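Ticket: Conductivity probe reading high at settling lagoon outfall, Skurnside quarry
Status: Closed (monitoring)
Opened: 30 December 2024
Site: Skurnside, lower lagoon, discharge point to Greltley Beck
Equipment: Totilach probe and logger, fed to the Seyoum reporting portal
Priority: High, later Medium, later High again

Entry 1 – opened by site environmental desk

Portal shows conductivity at the outfall climbing steadily through the night and then sitting on a flat line at the very top of the scale. Turbidity, pH and temperature all look normal. The portal has sent 107 alert emails, each one marked urgent and each one identical apart from the time stamp. The shared inbox is now mostly alerts, with a parish newsletter somewhere in the middle.

If the reading is real, we are putting something very salty into the beck and have to stop the discharge and tell the regulator. If it isn't, we have a probe fault and still have to tell the regulator, in a calmer voice.

Discharge valve closed as a precaution. The lagoon has room for three days at present inflow, less if it rains, and the forecast says what the forecast always says in these parts.

Entry 2 – field visit

Walked down with the handheld meter. Dipped at the probe housing, at the lagoon edge and in the beck upstream of the pipe. All three in the normal range and close to one another. Took bottle samples at the same points for the lab, labelled and in the cool box.

Probe housing looks sound from outside. No colour or smell to the water, no film on it. The gate to the lagoon path has dropped on its hinge again and needs lifting to open. Raised as a separate ticket, as was the previous ticket about the gate.

Entry 3 – remote support, Totilach

Please restart the logger.

Entry 4 – site

Restarted the logger. Reading went away for the length of the restart and came back exactly where it had been.

Entry 5 – remote support, Totilach

Thank you for restarting the logger. Please confirm that the logger has been restarted.

Entry 6 – site

Confirmed. See Entry 4, which is the one above the one above this.

Entry 7 – site

Pulled the probe. There was a grey crust of fines round the electrodes, the same stuff that settles out of the wash plant water and gets into everything else we own. Cleaned it with the soft brush and the mild acid from the kit, rinsed it, stood it in the calibration solution. It ought to have read in the middle of the scale. It read full scale.

Rinsed again, fresh solution, same result. Held the probe up in dry air, where it should read next to nothing. Full scale. Either the air at Skurnside is brine or the fault isn't in the water.

Priority lowered to Medium on the strength of this. Valve stays shut until the lab results are in.

Entry 8 – site

Swapped in the spare probe from the stores. Full scale again, in air, in solution and in the lagoon. Put the original probe on the bench logger in the office and it behaved perfectly. So the probe is good, the spare is presumably good, and the trouble is in the cable, the junction box or the logger input. I had spent most of a morning cleaning the one part that worked.
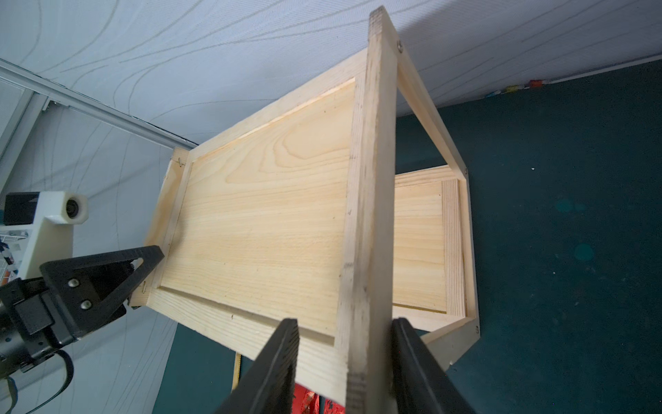

Can the lagoon be discharged while the probe is out of action?

Only with written agreement from the regulator and hand readings taken at the interval they set, logged with the time and the meter's serial number. The standing permit assumes a working continuous monitor, so without that agreement the valve stays closed, however good the handheld figures look.

Entry 9 – site

Asked for the agreement above. Sent the handheld readings, the bench test of the probe and a short account of the fault. Also asked the wash plant to cut its water use for the time being. They were very gracious about it and only rang four times.

Entry 10 – site

Opened the junction box at the lagoon. The lid seal had been nipped at one corner and there was water standing in the bottom, enough to reach the lower row of terminals. The signal pair for conductivity is on the lower row. The other sensors are on the upper row, which explains why they carried on as though nothing had happened.

Water was bridging the two terminals, and the logger took that for a very conductive sample. In fairness to the logger, it was one.

Dried the box out, cut the cable back to clean copper, remade the ends and moved the pair to the spare terminals on the upper row. Reading in air dropped to zero. Reading in calibration solution came up where it should, after one adjustment.

Entry 11 – remote support, Totilach

We are pleased to hear the restart was successful. May we close this case?

Entry 12 – site

The restart was not successful. The water in the junction box was the fault. Please leave the case open until the lab results are back, and please add the lid seal to the parts list, as the only one in your catalogue comes attached to a whole new box.

Entry 13 – Seyoum portal desk

We see that your outfall shows a permit exceedance lasting the whole of the fault period. This will appear in your public quarterly return unless the data are flagged. To flag the data, please fill in the data quality form. The form is available in the portal under Reports, then Archive, then Forms, then Other.

Entry 14 – site

Form found. It allows the following reasons: planned maintenance, vandalism, flood, other. I chose other, which opened a box allowing 100 characters. Submitted: "Water in junction box, false high. Probe OK on bench. Hand readings normal. See ticket." There was room to spare, so I wonder what I was complaining about.

Priority put back to High, purely so that the flag is dealt with before the return goes out. People who live along the Greltley road do read those returns. They had a bad few years with the old tip drainage before it was lined, and a spike on a public chart with no note beside it would be fair cause for a full village hall.

Entry 15 – site

Lab results in. All samples within permit for conductivity, chloride and sulphate, and the lagoon bottle agrees with the handheld. Suspended solids slightly up on last month at the lagoon edge, still inside the limit, probably from me treading about in it.

Regulator has replied and is content. They want the lab sheets attached to the incident note and the box inspected monthly until April, then at the usual interval if it stays dry. Valve reopened at low flow, with hand readings alongside the probe for the first shift. The two agreed throughout.

Entry 16 – closing notes

Cause: damaged lid seal on the junction box, water across the conductivity terminals.

Fix: box dried, cable ends remade, pair moved to the upper row, seal replaced with one cut from sheet rubber until a proper part arrives.

Still to do:
Proper seal from Totilach (ordered; delivery date given as "soon").
Drain hole and small bag of drying crystals for the box.
Portal alerts to be limited to one an hour per fault. Seyoum say this is a feature request.
Add "put the probe on the bench logger" to the fault sheet, ahead of "clean the probe".
Gate hinge, separate ticket, still open.

Quarterly return checked in preview. The fault period now shows as a grey band with the note under it. The note has lost its last word, so it ends at "See", but the rest is legible and the figures either side are right.

Ticket closed to monitoring. Next box inspection is in the site diary.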